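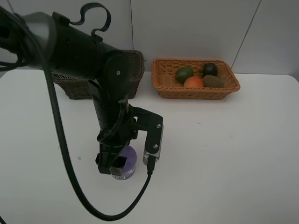

The arm with a small purple-lidded container

Search this site Search

Daranee Bunnag keeps apologizing for how long her answers are, and then gives you another one, and you end up glad she did. We talked for most of an afternoon about Kundau, the small lending protocol she joined last December, and about why she thinks the quiet corners of crypto deserve more patience than they get.

"People ask me what the token will do by spring," she says, laughing. "I tell them I couldn't say what it will do by dinner!"

What she can talk about is collateral. Kundau lets borrowers post a mix of coins, and the mix is reweighted every 4 hours, so one bad night in a single coin doesn't drag everybody down with it. The idea came from her colleague Valdemar Hedegaard, who had watched his own loan on another platform get closed out while he slept.
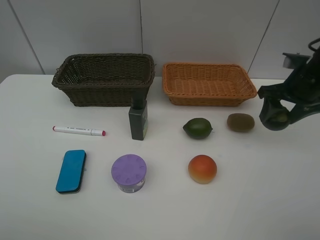 "He was so calm about it," she remembers. "I would have thrown the laptop. But he wrote it all up, and we argued over that paper for weeks - the good kind of arguing, with soup."

There are 378 wallets borrowing on Kundau today, which she calls "a village, and I like villages." She is less fond of the very high yields offered elsewhere (she had a few words for those that I promised to leave out). Her advice to a newcomer is to read how a protocol handles a crash before reading anything about rewards, and to start with an amount you could lose and still sleep.

And next? A link to the Shih exchange, if the audit goes well. "If it doesn't, we wait," she says. "I'm good at waiting - ask my mother."

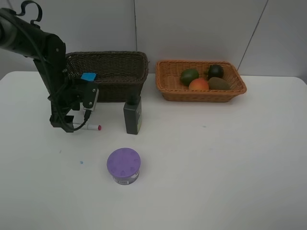
A red-capped marker on the table, with a dark wicker basket behind

Interview by Sheila Hulme

93 shares 2 comments

Contact | Copyright 2021 Skoltstead | Back to top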